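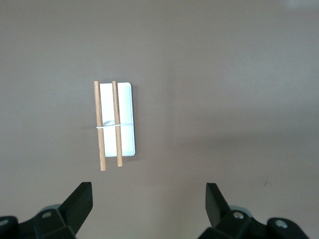

Two sticks, one cord and a pair of black fingers: the view from the wrist at Enberg.

Enberg opens its workshop to visitors once a year, in September, and this year I went, having been told there would be robots and a buffet. There were robots.

The building is at the back of a trading estate, past a tyre place and a firm called Karken that appears to sell nothing but pallets. You sign a form, you get a sticker with your name on it, and then Lachlan Faulkner comes out to fetch you. He runs what the sign on the door calls the Example Room. He has the patience of someone who has watched the same cupboard being opened for most of a year.

The idea is simple enough to explain over a cup of tea, which is how he did it. They want a machine that can handle small fiddly things it has never been introduced to. Writing out instructions for every fiddly thing would take until the sun went cold, so people steer the arms by hand through a task, over and over, and everything the arms see and do is saved. Later a computer chews through the lot and tries to work out what a person would do next. Faulkner calls one go at a task an example. A decent day is 100 examples. A bad day is 18 and a long talk about cables.

I had pictured something grander. The task on the go when we came in was two wooden sticks with a thin white band between them, lying over a blank white thing that might have been a lid or a tray. Nobody in our group asked what it was for. I think we all felt it would be rude.

Much of the tour was spent looking at the small camera's view from down by the gripper, and I'd recommend it to anyone who thinks they have an untidy desk. From there the world is mostly tabletop. You get a great plain of greyish beige, the two fingertips poking up at the bottom, and whatever the job is sitting out in the distance like a village. Faulkner pointed out the shadows beside the sticks and said shadows were half his working life. If every example is gathered under the same lamp, the machine may learn the lamp. So they move the lamp. They also move the sticks, the table and, on one occasion he didn't want to go into, the fire extinguisher.

Then we were allowed a go. You hold a pair of handles and the arm copies you, slightly late, like a teenager helping with the shopping. I was asked to close the fingers gently on a stick from the practice box. I closed them gently on the air next to it, three times, and was told kindly that failed attempts are kept as well, in a separate folder. I have therefore made a lasting contribution to science, filed under what to avoid. A woman from Henare, who make hinges, did it first time and was unbearable on the stairs.

The set they are building is called Rulus, and the target is 600 examples of each task before anyone tries to teach the machine anything from it. I asked what happens if it still can't do the job after that. Faulkner said they gather more. I asked if that got dull, and he said the days go quickly once you stop looking at the clock, which they have taken down.

Practical notes for anyone going next year. The tour takes two hours and there are 3 stools. Parking is by the pallets. The buffet was a plate of custard creams, and you want to be near the front.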